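Cómo repartir el turno entre una pinza y seis personas sin que dimita nadie

En el almacén de Doltdale preparamos surtidos de dulces para oficinas y hoteles. Desde febrero, una parte del trabajo la hace un brazo con pinza, y esta guía recoge lo que habríamos querido leer antes de firmar el pedido.

Paso 1. Apunta qué hace cada cual de verdad. El organigrama no sirve. Hildegard Vogler figuraba como «operaria de envasado» y resultó que también afinaba la báscula, calmaba a los transportistas y sabía dónde estaba la cinta adhesiva. De todo eso, al brazo solo le interesa lo primero.

Paso 2. Elige una tarea aburrida. Nosotros elegimos pasar bolsas de caramelos de la mesa a la caja. El proveedor propuso empezar por «el flujo completo», expresión que conviene cobrar aparte.

Paso 3. Prueba con el producto que vendes. Las bolsas de plástico se arrugan, brillan y se presentan en diagonal, con el texto tumbado. Cierra los dedos sobre la parte baja y mira qué pliegues salen.
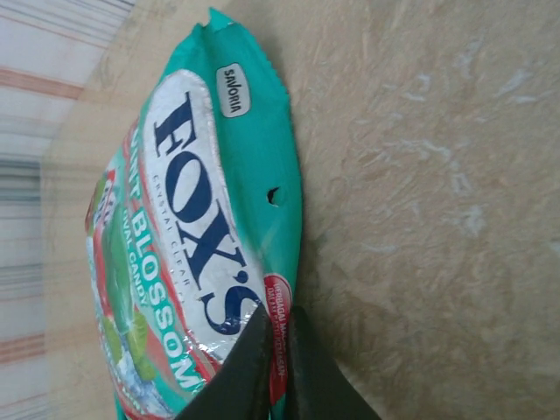 Aparta cualquier bolsa con un agujero, por pequeño que sea, y decide por escrito quién la aparta. En nuestro caso es una persona, con nombre en la hoja del turno. El primer mes no lo era, y la bandeja de dudosos llegó a 39 bolsas que cada uno creía asunto del otro.

Paso 4. Cambia los puestos antes que los objetivos. Finn Engelhardt dejó de llenar cajas y ahora atiende las paradas del brazo. Camina más, se agacha menos y ha aprendido a decir «recalibrar» con cara de médico. Pidió que el puesto nuevo constara en la nómina. Hazlo sin esperar a que te lo pidan.

Paso 5. Mide poco y enséñalo. Colgamos dos cifras junto a la máquina de café: bolsas movidas y veces que alguien tuvo que intervenir. La mejor semana fueron 3433 y 751. La segunda cifra no salía en el folleto.

Paso 6. Deja el botón de parada al alcance de todos y no pidas explicaciones a quien lo pulse. Si hay que rellenar un formulario, que lo rellene el encargado.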